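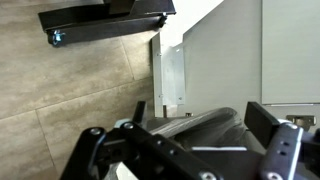
Fig. 1. Black bracket with screw heads and a row of small holes.

Unit 4: Threaded Fasteners, Preload and Joint Stiffness
Notes by Danica Berisha

4.1 Scope

This unit covers bolted joints loaded mainly along the axis of the bolt. Joints in pure shear are left for Unit 5. Students should have read the Birkton chapter on springs in series and parallel before the lecture, as the same algebra is used here without being derived again.

4.2 What a bolt does

A tightened bolt is a stretched spring. The parts it holds together are compressed springs. The tension left in the bolt after tightening, with no outside load on the joint, is called the preload, F_i. Friction between the clamped faces depends on the preload and on the condition of the surfaces. It does not depend on the apparent contact area.

Let k_b be the stiffness of the bolt and k_m the stiffness of the clamped members. The joint constant is

C = k_b / (k_b + k_m)

When an outside load P pulls on the joint, the bolt takes C times P and the members give up the rest of their compression. In most steel joints C is well below one half. Soft gaskets reduce k_m and push C up, so the bolt sees more of any changing load.

4.3 Torque and preload

The working relation is T = K d F_i, where d is the nominal diameter and K is the nut factor. K is an experimental number. It includes thread friction, friction under the head and the geometry of the thread. Oil on the threads lowers K, and a torque value from a dry table will then overload the bolt.

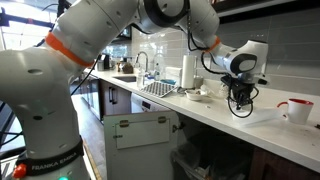 Worked case. An M8 bolt is to carry a preload of 800 N with K = 0.2. The diameter is 8 mm, or 0.008 m.

T = 0.2 x 0.008 x 800 = 1.28 N m

Repeat with K = 0.15 and compare. Keep three significant figures.

4.4 Loss of preload

Embedding: high spots on the faces flatten after tightening. Short bolts lose a larger share of their preload this way, as they have less stretch to give up.

Creep: mostly a concern with plastics, paint layers and gaskets.

Self-loosening: caused chiefly by sideways slip between the faces. Junker's tests are the standard reference. Spring lock washers perform poorly in them. Adhesives and wedge-locking washers do better.

4.5 Problems

1. The Ikgate cover joint has C = 0.25 and a preload of 1303 N per bolt. Find the outside load per bolt at which the faces separate. Use P = F_i / (1 - C).

2. For the same joint, find the bolt tension at separation.

3. Redo problem 1 with the Fajardo gasket fitted, C = 0.37. Comment on fatigue.

Solutions go in the Uson folder by 8 p.m. on the due date. Show units on every line.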